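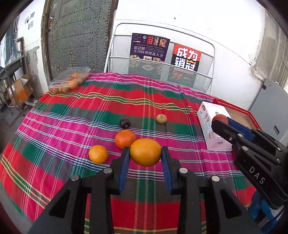

Assorted fruit on a plaid tablecloth, with a plum and several kinds of orange fruit at the center of the table.

The Table and Pantry Gallery

The Enora Center presents photographs from its spring program on fruit, storage and table setting, coordinated by Sieglinde Wegener. The program opened in March and comprised nine sessions. Visitors are invited to compare the color and peel of the fruit, from the large, glossy citrus to the mandarin-like one with its dimpled skin. A clear clamshell container at the back corner holds small orange fruits in rows.

Gallery updated June 2023.

This site uses cookies to improve your visit. Accept | Manage settings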